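Recording a two-arm pouring task by remote control

Applies to the Urar two-arm bench. Last revised 18th November.

These steps cover recording demonstrations of one task: the left arm holds a paper cup, the right arm pours water into it from a bottle. You need the leader arms, the foot pedal and the recording station. Allow one session for setup and one for recording. A full set is 52 episodes, of which 46 go to training and 6 are held back for checking.

Before you start

Power on the follower arms first, then the leader arms. Wait for both status lines at the recording station to read READY. If one side stays at WAIT, restart that side only.

Put the leader arms in the rest pose before engaging. The followers move to match the leaders as soon as the pedal goes down, and a large mismatch will trip the speed limit. If it trips, release the pedal, clear the fault and return to rest.

Check all three camera views: the fixed camera and one on each wrist. The wrist views must show both fingertips. Do not adjust a wrist camera in the middle of a set. If one gets knocked, fix it and start the set over.

Setting out the objects

Take the cap off the bottle. Removing a cap is a separate task and should not appear in these episodes.

Stand the cup on the left and the bottle on the right, with enough space between them for both grippers to close without touching. Move each object a little between episodes. Keep both inside the reach limits printed by the station at startup.

Replace the cup when its wall starts to crease. Wipe up any spill before the next episode.

Setting the grippers

Left gripper: set the force limit low. A paper cup buckles easily, and the buckling shows up late in the finger position log. Start at 6 on the station's 100-step scale and raise it one step at a time until the cup no longer slips when lifted.

Right gripper: set the force limit to 46. A filled bottle turns in the fingers if the grip is too light. Take hold below the shoulder, where the wall is closer to straight.

Recording an episode

1. Press R at the station. The timer starts when the pedal goes down.

2. Bring the left gripper to the cup from the side, fingers open. Lower until the fingers are on either side of the wall, then close.

3. Bring the right gripper to the bottle and close. You can do steps 2 and 3 together once you are used to the leaders. Beginners should do them one after the other.

4. Lift the cup just clear of the table. Lift the bottle and move its neck over the cup before tilting.

5. Tilt with the wrist joint and keep the elbow still. Watch the stream, not the bottle. Correct its landing point by moving the right arm; leave the cup where it is.

6. Stop the pour before the water reaches the rim. Tilt back fully before moving away, or the last of the water will land on the table.

7. Set both objects down upright, open both grippers, back away and release the pedal. The episode closes when the pedal comes up.

Keep the motion continuous. Pauses of more than a second are learned as part of the task, and the policy will then pause in the same places.

Keep or discard

Discard an episode if any of the following occurs:
- an object is dropped or tips over
- water lands outside the cup
- the grippers touch each other
- the speed limit trips
- the pedal is released before both grippers have opened

A second attempt at a grasp is acceptable if the recovery is smooth. Mark it with the tag REGRASP so it can be filtered later. Type the tag before pressing R again; tags cannot be added to a closed set.

Exporting

Run the export from the station menu and choose format Eninwood 2. Check that the episode count in the summary matches your log sheet. Play back one episode from the start of the set and one from the end, and confirm that the camera views and joint traces stay in step. Sets recorded before October use the old joint order and must not be merged with new ones. 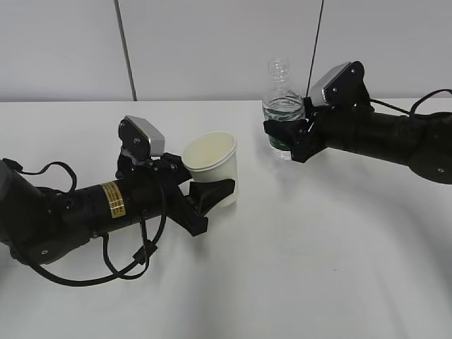
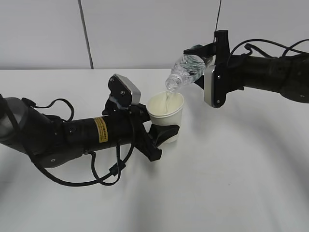
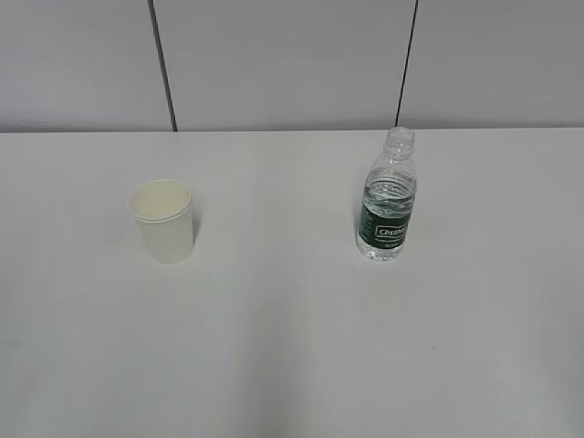
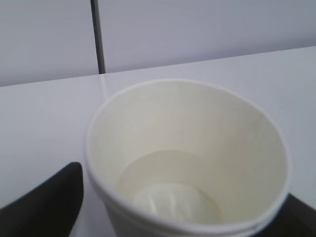

Monilstead Robotics Department | Remote Operation Group | Bench guides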